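Print this page | E-mail this page

Folding and Storing Sheer Mesh Fabric

Last updated: 2019-08-27

Sheer knit mesh has little body and a slippery face. It shifts on the bias while being folded, and a crease pressed in under weight can take several washes to drop out. The method below applies to curtain panels, netting and uncut yardage.

Preparation. Clear a surface longer than the panel is wide. Shake the fabric once by the hem and lay it flat. Check for pins and loose hooks; either will ladder a fine knit. Smooth from the center outward with the flat of the hand. Do not pull at the corners.

Folding. Bring the far edge toward you in a wide, loose fold and let the air escape before making the next one. Keep the bend rounded. Panels over 40 inches wide should be folded lengthwise 2 times at most, then rolled on a cardboard tube.

Storage. Keep mesh on top of the stack, never under towels or denim. Line wire shelves with plain cotton. Turn stored panels each November so the bend falls in a new place.

Colors underneath show through a single layer of sheer mesh. To judge whether a white panel has yellowed, hold it against plain white paper. 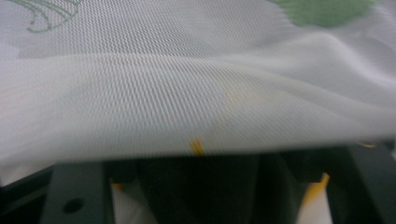 White mesh with a soft, rounded fold.

If a crease does set, hang the panel in a steamy bathroom overnight before trying an iron. Use the lowest setting and a pressing cloth.

Contact: Dorota Kaczorowski, Hastevell Household Notes | © Hastevell | Back to top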